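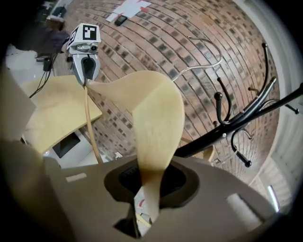
How to Lay a Brick Patio on Sand

By Espinoza
June
9 minute read

A brick patio set on sand needs no mortar, and you can pull up any part of it later if a pipe has to be reached or a corner sinks. Most of the labor is digging. Plan on two weekends for a small one.

Mark the area

Set a stake at each corner and run string between them. Check for square by measuring both diagonals. If they match, the corners are right. For a curved edge, lay a garden hose on the grass, move it until you like the line, then trace it with marking paint.

Call your local utility marking service before you dig. They will flag gas and electric lines, and you may have to wait a few days for them to come out.

Dig and slope

Remove the sod and dig down far enough for 4 inches of gravel, 1 inch of sand and the thickness of your brick. With ordinary pavers that comes to a little over 7 inches. If your soil is heavy clay, go deeper and use more gravel.

The ground has to fall away from the house, a quarter inch for every foot. Tie a string to a stake at the house wall, level it with a line level, then lower the far end by the right amount. Measure down from the string as you dig.

Our patio at Nircombe is on clay and the first version held water against the back step all spring. We had measured the slope at one end only.

Gravel base

Spread the gravel 2 inches at a time and run a rented plate compactor over each layer. Dampen the gravel lightly first to keep the dust down. Go over it at least twice, in both directions. Use crushed gravel with sharp edges. Round pea gravel will not lock together.

Edging

Put the edging in before the sand. Plastic paver edging is fine for straight runs and most curves, and it is held with 10-inch spikes driven into the gravel every foot. Put the spikes closer together on a curve.

Sand

Lay two lengths of 1-inch pipe on the gravel, a few feet apart, and pour coarse sand between them. Drag a straight 2x4 along the pipes to level it. Lift out the pipes, fill the grooves by hand, and stay off the sand after that.

Set the brick

Begin at a square corner, preferably against the house. Set each brick straight down instead of sliding it, so you don't push sand into the joint. Running bond is the easiest pattern and wastes the least. Herringbone stays put better under a car but needs a lot of cutting.

We used about 3000 bricks, bought in one order and taken from several pallets at a time so the color would be mixed.

Check the rows against a string every few feet. Cut the edge pieces last with a wet saw. Wear eye protection and a dust mask.

Fill the joints

Sweep dry sand into the joints, run the compactor over the brick with a pad under the plate, and sweep in more. Repeat until the joints stay full. Top them up again after the first few hard rains.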